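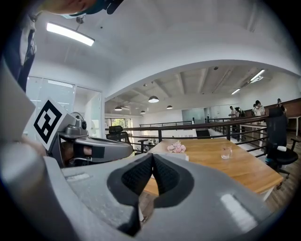 Treston Private Water Supply
Minutes of the autumn meeting of users and contractors
Held in the reading room, Treston, on a Thursday in November, starting at 7.00 pm

Present: users from the upper and lower branches; the supply operator (in the chair); the secretary (minutes); a representative of Kalniņš, groundworks contractor; a representative of Fuler, pumps and controls.

Apologies: received from two properties on the lower branch and from the tenant of Plekenine Farm, who had sent written comments. These were read out under items 4 and 7.

1. Minutes of the previous meeting

The minutes of the spring meeting were agreed with one correction. Under item 6, "return valve" should read "non-return valve".

2. Matters arising

2.1 Vent at the upper reservoir. The mesh has been replaced with a finer grade. Closed.

2.2 Stop tap at the chapel junction. The tap turns but does not close fully. A replacement is included in the Kalniņš works under item 5. Carried forward.

2.3 Schematic of the supply. The lower branch has been redrawn. The upper branch is still shown on the old sheet, which puts the air valve on the wrong side of the track. The secretary asked anyone holding earlier plans to lend them for copying. One user has a set from before the reservoir was relined and will bring it in.

2.4 Access track. Reported in spring as a matter for the landowner. Letter sent, reply received, gate to remain unlocked during daylight. The operator noted that the chain is still being put on by someone and that a spare key is now kept in the control kiosk.

3. Supply and consumption

The operator reported meter readings for the half year. The borehole meter recorded 3,080 cubic metres pumped. The sum of the property meters and the two trough meters over the same period was 2,051 cubic metres.

The difference was discussed at length. The operator pointed out that part of it is explained by flushing after the reservoir clean and by the unmetered standpipe at the Plekenine Farm yard, neither of which is recorded. It was accepted that these could not account for all of it. One user asked whether the borehole meter might be reading high. Fuler replied that a mechanical meter of this type generally reads low as it wears, but that grit can affect it either way, and offered to fit a clamp-on flow meter beside it for a week as a check.

Night flow readings had been taken at the reservoir outlet on three occasions with the troughs isolated. Flow did not fall to zero on any of them. With the lower branch shut at the junction valve the reading dropped by more than half. The meeting took this as reasonable grounds for starting on the lower branch.

Agreed: Fuler to carry out the meter check before any excavation is ordered on the strength of the figures. Standpipe to be metered. Flushing to be logged by start and finish time and valve position.

4. Water quality

4.1 The local authority sample taken at the lower branch kitchen tap was satisfactory for bacteria. Manganese was within the limit but higher than at the last sample. The operator's view was that this reflects disturbed sediment following the reservoir clean. A second sample will be taken when the supply has been undisturbed for a month.

4.2 Ultraviolet unit. The lamp was changed at its 12-month interval and the quartz sleeve cleaned. Light scale was found at the outlet end. Fuler advised checking the sleeve at six months if the hardness stays as it is. The lamp hours counter was reset and the date written inside the kiosk door.

4.3 Written comment from Plekenine Farm: brown water at the yard on two mornings in early autumn, clearing after running. The operator confirmed that both dates followed operation of the washout on the lower branch. Users at the end of a branch should have been told beforehand and were not. In future the operator will send a message the evening before any washout is opened.

4.4 A user on the upper branch reported an intermittent taste, described as earthy, at the cold tap only. The property has its own loft tank feeding that tap. The operator suggested inspecting the tank lid and overflow screen first, then sampling directly from the incoming main. To be reported back.

5. Lower branch renewal

Kalniņš presented the proposal. The section from the chapel junction to the ford is in old galvanised pipe with a number of repair collars. The proposal is to replace it with blue polyethylene pipe laid in a new trench on the uphill side of the lane, leaving the existing pipe live until changeover.

Points raised in discussion:

Depth. The specification gives cover to the current standard except at the ford, where rock is near the surface. Kalniņš proposed a ducted crossing with insulation and a concrete surround. Some users asked for the crossing to be moved upstream of the ford, where the ground is softer. Kalniņš will dig a trial hole at both positions and report.

Jointing. Electrofusion throughout, with mechanical fittings permitted only at the two ends and at property connections. The user who had asked for mechanical joints on grounds of later repair accepted this, provided that a length of pipe and two repair couplings are left in the kiosk.

Marker tape. To be laid above the pipe with a tracer wire brought up at each chamber. The absence of any tracer on the existing pipe was noted as the cause of the two abortive excavations last year.

Property connections. Each is to have its own stop tap at the boundary. Lead or suspected lead on the private side will be recorded and the owner told in writing, but its replacement remains at the owner's cost. There was some objection. The meeting noted that the position is the same as under the existing agreement and left it unchanged.

Testing and disinfection. Pressure test on the complete length before connection, followed by chlorination, flushing and a clear sample. No property to be transferred until the sample result is received. Kalniņš asked that the programme allow for laboratory turnaround and this was accepted.

Reinstatement. Lane surface to be made good to the satisfaction of the highway authority. Verges to be left level and seeded. The hedge bank at the bend is not to be cut into. If the trench cannot pass without doing so, the work stops there and the operator is called.

Decision: the proposal was approved in principle, subject to the trial holes and to a revised drawing. Order not to be placed until both have been circulated.

6. Pump and controls

Fuler reported on the service visit. Insulation resistance of the submersible motor is acceptable and has not changed since the previous test. Running current is slightly uneven between phases and should be watched. The pressure vessel had lost its air charge and was recharged. It will be rechecked at the next visit – if it has dropped again, the bladder is to be replaced.

The level control in the reservoir is cutting in late. Fuler attributed this to the float cable having slipped in its clamp and has remarked the cable at the correct point. The high-level alarm was tested and worked. The low-level alarm sounded at the kiosk but the text message was not received. The SIM card had expired. A replacement has been ordered and the operator will run a test each month when reading the meter.

Standby arrangements in a power cut were raised. The reservoir gives enough storage for an ordinary interruption. For a longer one, the 1,000-litre tank at the kiosk can be filled by tanker and used as a collection point, but it has not been disinfected recently and its tap is stiff. Operator to disinfect and refill with a label showing the date. Fitting a generator inlet to the kiosk was supported and Fuler will price it as a separate item.

7. Troughs and agricultural use

Plekenine Farm asked in writing for a third trough connection in the field below the reservoir. The operator had no objection on capacity, subject to the outcome of item 3. Conditions: float valve with air gap, double check valve on the branch, separate meter, and the connection to be drained down when the field is not in use. Two users asked for the decision to be held over until the night flow is explained. Agreed to hold over.

Existing troughs were inspected. The one nearest the track overflows slightly at the float arm. The farm will replace the valve.

8. Frost precautions

Users were reminded to lag exposed pipework and outside taps and to report any tap left running. Leaving taps to trickle overnight during frost was discouraged, both for the draw on the reservoir and because it spoils the night readings. Chamber covers on the upper branch to be packed with the insulating boards kept in the kiosk. One board is missing.

9. Charges

Standing charge and metered rate unchanged until the cost of item 5 is known. Quarterly payment was requested by one property and agreed. Owners letting their property are asked to say whether bills should go to them or to the occupier, as two were returned.

10. Any other business

10.1 A user asked for the emergency numbers to be reissued. Secretary to send with these minutes.

10.2 The kiosk lock is worn. Replacement to take the same key if one can be had.

10.3 Request for a drinking tap by the footpath. Not supported, on grounds of sampling and frost.

Actions

Operator: log flushing; meter the yard standpipe; notify users before washouts; arrange repeat manganese sample; disinfect and label kiosk tank; monthly alarm test; kiosk lock.
Fuler: clamp-on flow check; replacement SIM; recheck pressure vessel; price for generator inlet.
Kalniņš: trial holes at and above the ford; revised drawing for the lower branch.
Secretary: upper branch schematic; emergency numbers; reply to Plekenine Farm on items 4.3 and 7.
Upper branch user: inspect loft tank and report.

The meeting closed at 9.10 pm. Date of next meeting to be set when the trial hole results have been circulated.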